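A Friday at the Gernero open day

I'd been looking forward to this one since December, and I still managed to arrive before the doors opened. Gernero has the two upper floors of an old printing works in Zernau, and once a year they let the public walk through with a paper map and a cup of very strong coffee. Last year was all hardware. This year most of the space had gone to teaching, meaning how you get a robot arm to learn a job from examples, and I stayed until they started stacking the chairs.

The first room was the one with the line. Visitors could take a turn on a practice station, moving a real arm with a pair of hand controllers and trying to put blocks in a tray. I was terrible at it! My first attempt pushed the tray off the mat, and the second went so slowly that the girl behind me started offering advice (good advice, too). What surprised me was that they keep the clumsy tries. A slow, wobbly attempt that ends up in the right place can still be useful, and even the failed ones get saved with a mark on them so they can be sorted out later.

Upstairs was the part I'd come for. Werkico is their simulation project, and it runs on a row of ordinary desktop machines with the fans going full tilt. The operator sits with the same controllers as downstairs, but the arm, the furniture and the lighting are all made by the computer. Each run is called an episode. The set on show had 2,065 of them, recorded over one long winter and spring, and the plan is to add another 1,500 before the next open day.

One of the big monitors was showing the view from just behind the gripper, and I could have watched it all afternoon. You get so close to everything. Surfaces that would be plain furniture from across a room turn into big slabs of color, and you have to work out for yourself what you're looking at.

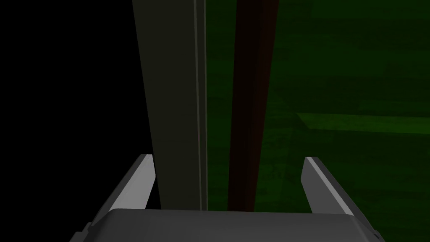 The gripper's-eye view in simulation, fingers open, with the tall panel and the reddish-brown post straight ahead.

I asked why the colors were so odd, all that dark green and maroon, and got a long and very happy answer. They change the materials and the lights between episodes on purpose. If every cabinet were white and every room bright, the system would learn white cabinets in bright rooms and get lost the minute it saw anything else. So some episodes are dim, some are glaring, and some look like a bar at closing time.

There are 46 room layouts in the set so far. A printed sheet on the wall listed them all by number, with pencil notes in the margin: "door too heavy," "redo drawer," "nice one." I liked that sheet more than any of the posters.

The last stop was a short session on checking the data, run with Karaca, the small firm down the street that built the review tool. They played back 23 episodes in a row and let us vote on which ones to keep. It sounds dull and it was great fun. People who had never thought about robots before lunch were arguing hotly over whether a bumped shelf should count as a fail. My own rule (keep it if the arm recovers) lost badly.

A few practical things if you're thinking of going next time. Get there early for the practice station, as the line was almost out to the stairs by eleven. The elevator is slow but it works. The simulation room gets warm, so leave your coat at the desk. Lunch is soup and bread in the yard, and the bread goes first.

I came home with a sore thumb from the controllers and a sticker sheet, and I've already asked to be put on the mailing list.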